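How to Get Smells Out of a Used Car (Without Buying Half the Aisle)

Most advice on car odors comes from people selling sprays. I've owned four used cars, two of them from smokers, and I've yet to meet a spray that did more than add lemon to the problem. What follows is slow and dull. It costs very little.

Step 1. Find the source

Skip the cleaning for now. Close the car up for an afternoon in July, open one door and smell low, then high. Low usually means carpet or spilled milk. High is the headliner. If it only shows up when the fan runs, go straight to Step 4.

Step 2. Empty and vacuum

Take out the mats, the spare tire cover and whatever lives in the door pockets. Slide the front seats all the way back, vacuum, then all the way forward and vacuum again. The rails collect more food than you'd like.

Step 3. Wipe the seats

Leather holds less smell than cloth, whatever the detailing shops say, but the seams are another matter. Use a damp cloth with a drop of dish soap, then a second cloth with plain water. Don't soak anything. I tried the Cukari leather kit on one seat and dish soap on the other, and Anastasia Stergiou, who had no idea which was which, couldn't tell them apart.
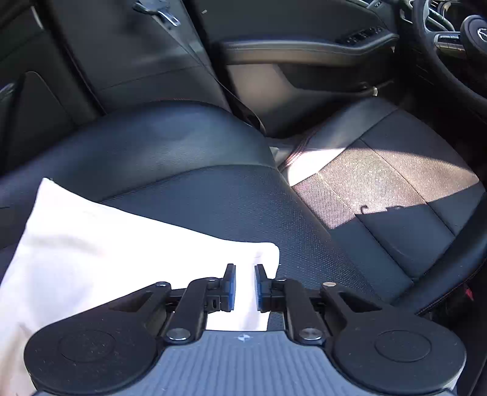
Step 4. Change the cabin filter

Check the manual for where it sits, often behind the glove box. A dealer quoted me $77 for this. It took me less time than the phone call.

Step 5. Baking soda, with low expectations

Sprinkle it on dry carpet, leave it overnight, vacuum. It helps with mild smells. I doubt it has ever beaten cigarette smoke.

Step 6. Think twice about ozone

Rental machines can damage rubber, and you must not breathe the stuff. One place near me wanted $188 for a treatment and wouldn't say how long the result lasts. I passed.

If the smell is musty and keeps coming back, look for a leak. Door seals and sunroof drains first.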